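Walar Kitchen Notes, version 2

Transcribed household recipes with measures, in plain text and CSV

Maintained by Miloslav Lukáč
Last changed: July 2023

What is in this repository

Walar Kitchen Notes is a small collection of recipes that people wrote by hand for their own use. They come from notebooks, loose sheets, calendar backs and the inside covers of printed cookbooks. I typed them as they are written, then I added a second layer where the measures and the ingredient names are brought to one form. Both layers are kept, and you can always go from one to the other by the note number.

The collection is made for people who work with text: spelling, abbreviations, how quantities are written, how instructions are shortened when the writer is also the reader. You may also cook from it. I have done so many times, but please read the section about known problems before you put anything in the oven.

The name comes from Walar, the street where the first box of notes was kept. It does not mean that all the writers lived there.

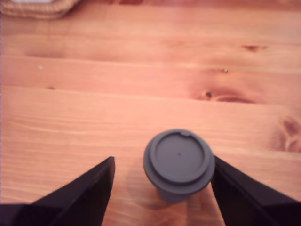 The pine table top, with the edge of the basket.

Where the notes come from

The notes were lent by four households. In the files they have the short names vedon, fokora, zaidi and walar. These are names of houses or streets and not family names, and I ask users not to try to find the families behind them. Every household signed a paper which allows the text to be published. The scans of the pages are not published and will not be, as some of them have addresses, telephone numbers and shopping debts on the same page.

The vedon notes are the oldest and the most difficult to read. Most of them are in pencil, in one hand, with very few verbs. A typical note has a title, a column of ingredients, and one word such as "usual" in place of the method.

The fokora notes are mostly baking. They were copied from one relative to another, so the same cake can be found several times with small differences. I left all the copies in. For some users the copies will be the most interesting part.

The zaidi notes were written in English from the beginning, by a person who had learned English as an adult and who liked to write long sentences. There are remarks about guests, about the price of butter, and about a stove that was never repaired. Where a remark names a guest, the name is replaced by the mark (name).

The walar notes are mixed. At least two people wrote in the same notebook and they corrected each other. The corrections are marked, see below.

Files

notes_raw.csv
One row for each line of a note, exactly as written. Line breaks are as on the paper. Spelling mistakes are kept.

notes_norm.csv
The same lines with normal spelling and with the measures moved to their own fields. If a line has no measure, the fields are empty. An empty field never means zero.

units.csv
The table of measures: how the writer calls it, what I think it means, and how sure I am.

corrections.csv
Words that were crossed out, replaced or added later by the same or by another hand.

CHANGES.txt
What is different from the first version.

All files are in UTF-8 and use a comma as separator. Text which contains a comma is inside double quotes. Decimal numbers use a point.

Fields in notes_norm.csv

note_id: household name and number, for example fokora_24. The number follows the order in which I opened the pages and says nothing about age.

line: position of the line in the note.

role: one of title, ingredient, step, remark. I was in doubt very often between step and remark. "Do not open the door" is a step. "Mother always opened the door" is a remark.

text: the line in normal spelling.

amount: a number, or a range written with two dots.

unit: a key to units.csv.

item: the ingredient in the singular.

hand: a or b if two people wrote in the note, otherwise a.

sure: yes or no. It says only whether I could read the line well. It says nothing about whether the recipe is good.

About the measures

This was the longest part of the work and it is still not finished. People do not weigh things at home if they have a cup that they trust. In the notes there are cups, small cups, coffee cups, "the blue cup", spoons of every kind, handfuls, pinches, and "as for pancakes". A glass in the vedon notes is not the same as a glass in the zaidi notes, and in one place the writer explains that it is a glass filled to the line, without telling which line.

I asked the families to show me the vessels when they still had them. In such cases I filled the vessel with water, weighed the water, and wrote the result in units.csv with the word measured. Where the vessel was lost I compared recipes for the same dish and wrote guessed. Where even this was not possible I wrote unknown and left the amount as it is. Please do not replace unknown with a standard cup from the internet and then publish the result as if it came from here. It was done with the first version, and I received letters about a bread that could not be cut.
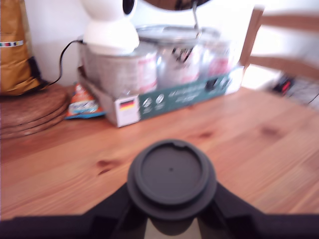 The same care is needed for the oven. Nearly all the writers say slow, medium or strong. I did not translate these words to degrees. One of the stoves was heated with wood and the other ovens had dials with their own numbers, so "on 4" in the fokora notes is a position of the dial. In the file it has the unit dial, and it should stay so.

Times are a smaller problem. When a time is given in minutes, I copied it. When it is given as an event ("until the news", "while you iron"), the amount is empty and the words are kept in text.

How the typing was done

I typed every note two times, with some weeks between, and compared the two results with a diff program. Each difference was looked up again on the paper. If after this I still could not decide, the line has sure = no and the letters I could not read are replaced by question marks. A member of the household then read the printed text, when somebody was available. For vedon this was possible only in part.

The normal spelling follows American use: flavor, not flavour, and so on. For ingredients I took the most common everyday word. Curd cheese was hard to decide. The writers use at least two words for it and perhaps they mean two different cheeses. I gave both of them the item curd cheese, and the original word can be found in notes_raw.csv.

Notes which were not in English were translated by me. I am not a professional translator and English is my third language. The translated lines try to stay near to the original, also when this makes them a little stiff. If you study English style, please use only the zaidi part.

Reading the corrections

In corrections.csv the field type can be crossed, replaced or added. The field by says which hand made the change, if I could see it. A different ink alone was not enough for me to say that it is another person. In the walar notebook there is a long disagreement about vinegar in the potato salad, in which hand b reduces the vinegar and hand a puts it back. I kept all of it in the order in which it can be read on the page, from left to right, and this order may be wrong.

Known problems

Some notes are not complete. A page was torn, or the writer stopped. I did not complete them from other sources.

Raw eggs, home canning and mushrooms from the forest appear in the notes. The methods are of their time. For canning especially, do not follow the notes; take a tested method from a current book.

Allergens are not marked. The item flour has no type in most lines, and it cannot be assumed to be wheat.

In the fokora part, 10 lines have an amount that is surely a mistake of the writer, such as salt in a quantity that belongs to sugar. They are left as written and have a remark in CHANGES.txt.

The collection is not balanced. There is a lot of baking and little meat, and hardly any everyday soup. I believe that everyday dishes were not written down when everyone in the house knew them. So please do not count the dishes and conclude what these families ate.

What changed in version 2

The measures have a table of their own. Before, they were mixed with the text.

Remarks are separated from steps.

The zaidi part is new.

The field hand was called writer before. If you have scripts for the first version, you need to change this name. The rest of them should run.

What I would like to do next

The sheets that were found between the pages of the walar notebook are not typed yet. I plan to start with them in August, if the family can bring them. I would also like to measure the remaining spoons from fokora, and to add a list of dishes under their different names, so that the copies can be compared more easily.

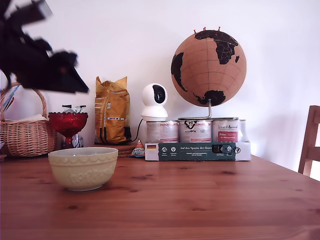

License and how to cite

The typed text, the translations and the tables may be used, changed and shared for any purpose which is not commercial, with the name of the collection and the version. If you print single recipes, please keep the note number beside them.

Citation: Miloslav Lukáč, Walar Kitchen Notes, version 2.

Corrections and questions

If you find an error, open an issue with the note number and the line number, and write how you would read the line. Please send one issue for each note, also if it is a small thing. I answer slowly but I read everything. If you think that you recognize your own family in a note and you do not want it to be there, write to me directly and I will remove the note in the next version. You do not need to explain the reason.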